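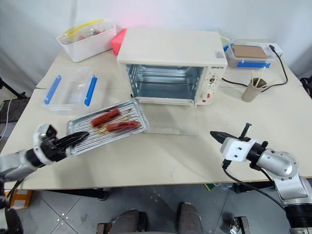

A tablecloth must hang down by the width of two hands and not more, I was told this morning in the shop, and who makes it longer will have it on his knees during the soup. I wrote this down on my list while I was still standing at the counter, because I had measured for something much longer. Then came the second remark, that my list had the size of the table but not the size of the table with its middle leaf in. This was correct. I felt like a pupil.

12th April, cool and bright, windows open until lunch.

The old cloth is finished. I have mended it two times at the fold and now the cotton is so thin next to the mending that a needle makes more holes than it closes. I will cut it into squares for polishing the shoes and for the glass of the cabinet. The hem is still good and I will keep it as a ribbon for tying the tomatoes.

So I took the tram to Vovolside and went first to Engelbrecht, where they sell fabric from the roll. They had a gray linen that I liked very much, heavy, with small knots in the thread. The whole cloth, cut and hemmed by them with proper corners, would be 3,087 crowns. I asked if I could hem it myself and pay only for the fabric, and the lady at the counter (the same one with the two hands) calculated again on a piece of paper, and the price went down, but less than I had hoped. Also it shrinks. She advised to wash it before hemming, and to buy a little more length than I think I need. I asked how much is a little. She showed me with her fingers, which did not help me with the calculation.

After this I went to Trisis on the other side of the square. There the cloths are ready made and folded in plastic, so you can touch only the one that hangs as a sample, and this one has been touched by the whole town. The one I looked at is called Kinia. It is half cotton and half something else, and the card promises that a stain does not go in but stays on the surface and can be wiped. Price 1,543. The color is called sand on the card. To me it looked more like weak tea with milk, but I think this would be practical, considering what is spilled in our house.

I had decided at home on a limit of 2,000. It is written in the kitchen notebook with a line under it. The linen is much over the line and the other one is well under it, and I stood on the square for some time and ate a roll and could not make up my mind.

For the linen: it gets softer with every year, I can boil it, I like to iron it when it is still damp. Mother's linen was older than me and it is only because of moths in the box (they wanted the wool that was next to it) that I do not have it today. Against it: the price, and red wine.

For Kinia: I could have it on the table tonight. Against it: it does not fall nicely. I lifted the corner of the sample and let it go, and it stayed a moment in the air like paper. Also I do not know what happens with such a surface after a winter of washing. The card says nothing about it, only the temperature, and the small triangle crossed out, so no bleach.

I came home with neither. I measured the table again, this time with the leaf in, and then with the leaf out, and wrote both on the inside of the cabinet door in pencil, so that I do not need to do this again. There are 6 of us when everybody comes, and with the leaf in we are comfortable. With two hands on every side I need less fabric than I had written, and this changes the linen. I must ask Engelbrecht for the price again with the new numbers. Maybe it will come closer to the line. If I also hem it myself, perhaps even very close.

In the afternoon I put a bed sheet on the table and folded it to the right size with pins, to see how two hands look. It looks short when you are standing and correct when you are sitting. I left it there through supper. It was agreed by everyone that it looks like a hospital, but no one had it on the knees.

Ironed: the pillowcases, four napkins, the blue curtain from the bathroom. The curtain has faded along one edge and I turned it around so that the faded side is behind the cabinet. The napkins are still good. They are white with a gray border, so they would go better with the linen – I did not think of this in the shop.

On Monday I will telephone about the price. And I must ask if they keep the gray until October, for matching napkins, or if it is the last roll.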